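Tudodach Repair Workshop, Hambridge
Progress report to the fund, spring period

Short one this time, sorry. We are in the middle of the stock move and the good laptop is at the other site.

Where we are. The furniture side is running. Doors open Thursday afternoons and one Saturday a month, people bring in chairs, small tables, drawers that stick, trays, picture frames, a cot once. They work on it themselves with someone next to them. That was the plan in the application and it has held up. The upholstery side is behind, see below.

Space. Lease on the Hambridge unit signed through next spring. Landlord fixed the roof leak over the back bench but not the gutter, so the rear door still gets a puddle. We put down a pallet. Chasing it. Heating was the big cost over the winter and will be again, we would like to talk about that line before the next budget round and not after.

Tools. Bought with your grant so far: 2 bench vises, clamps (lots, never enough), a used band saw, a dust extractor, hand planes, sharpening stones. The band saw is a Puma, secondhand, came without a fence, so we made one. Works fine. The extractor is louder than the seller let on and we only run it in bursts when there is a class on. Receipts are in the folder, all but the one for the glue pots, which we are still looking for.

Finishing. This has turned into the most popular part by a long way. People come in for a wobbly leg and stay for the oil and wax. We switched from the spray lacquer to a hardwax oil in March because the fumes were no good in that room with the windows shut. Slower to cure, so things have to stay with us longer, so we need more shelf space. Shelves are the next purchase if you agree to move the money over from printing.

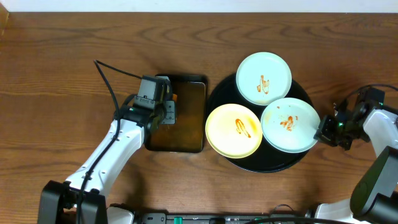

Wooden tabletop and brown tray, Hambridge.

Classes. Ran 3 evening classes: joints, sharpening, surface prep. Joints was full with a waiting list. Sharpening was half full, wrong night, it clashed with the school concert. Surface prep was full and ran over by an hour. We will repeat joints and surface prep and move sharpening to a Saturday. Handouts need rewriting, the first batch had the sandpaper grits in the wrong order and people noticed.

Sirnitz. Second site, as you know. Still only storage. The floor is done, the electrics are not, the electrician wants the old panel out first and that needs sign off from the town. We asked in Februrary, asked again in April. No date yet. Until then no power tools over there and nothing open to the public. The timber from the school gym floor is stacked there under tarps and should be dry enough to use by fall.

Upholstery. Behind. The person who was going to lead it took a full time job. We have someone interested but she can't start before the summer. The sewing machine is bought and sitting in its box. Please don't count this as delivered, we will report on it properly next time.

Money. 80 percent of the tools line is spent, materials are under budget, heating is over. Fees stay at pay what you can. We suggested 100 as the price for a full table restoration incl. materials and most people have paid it without fuss.

Asks:
Move the printing money to shelving.
Extend the upholstery deadline to the end of fall.
A call about heating, any morning is ok but not Thursday.

Full spreadsheet to follow once the laptop is back from Sirnitz.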